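Visit to the Bartoš toy works, Virkcombe

Saturday open day, August

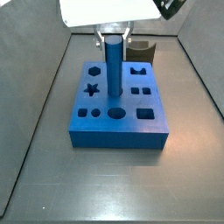

The Bartoš works occupies a former tannery on the south side of Virkcombe, ten minutes on foot from the Trurside bus stop. Visitors were let in from 10 in the morning in groups of five. Our group went around with Norbert Štefanec, who runs the molding hall and has responsibility for tool maintenance. The tour lasted a little under two hours, including a wait at the paint room, where a shift change was in progress.

The works makes shape sorters, stacking toys and peg boards for the preschool market. Part of the range is molded and part is cut from beech. The two lines share a warehouse and a test room but little else.

Molding comes first on the route. Two presses were running, both on sorting pieces. Pellets are dried overnight in hoppers on the mezzanine and fed down by vacuum line. Štefanec spent most of his time here on shrinkage. A molded part comes out smaller than the cavity that formed it, and the difference depends on material, wall thickness and cooling time. With a sorter this matters more than with most toys, as the piece and the hole come from separate tools and have to fit each other afterward. The pieces are checked with go/no-go gauges, one gauge per shape. Pieces with flat sides are fairly forgiving. Arches and other mixed outlines take the most tool work, because the curve and the straight edges do not shrink by the same amount.

I asked about surface finish. The visible faces of the molded parts are textured in the tool. A gloss finish shows scratches within weeks in a nursery, and flow marks are harder to hide on it. Texture needs extra draft on the side walls, otherwise the part drags as it leaves the mold. Older tools at the works were polished and have been reworked one at a time.

The wood line is on the upper floor, reached by an outside stair. Blanks arrive from the Stistard sawmill already planed and are left to settle in racks before cutting. The router was stopped for a belt change, so we saw only the fixtures and a tray of finished pegs. Dust extraction is new and quiet enough to talk over. Edges are rounded by tumbling, with a final pass by hand on anything that has an inside corner.

The test room was the best part of the visit. It holds a drop rig, a torque tester, a tension tester and the small parts cylinder used for anything intended for children under three. Reference samples are kept in drawers by article number. Article 1025, a peg board, has been in production longer than any other and has a drawer to itself, with a sample from each revision of the tool. The early ones have visibly sharper corners.

Practical notes. Closed shoes are required and were checked at the gate. Photography is allowed in the test room and warehouse but not in the molding hall. The outside stair is the only way up to the wood line, so that section is not accessible to wheelchairs. The shop by the exit sells seconds at half price, cash only, and closes at 2 in the afternoon. The last bus back from Trurside leaves at 5.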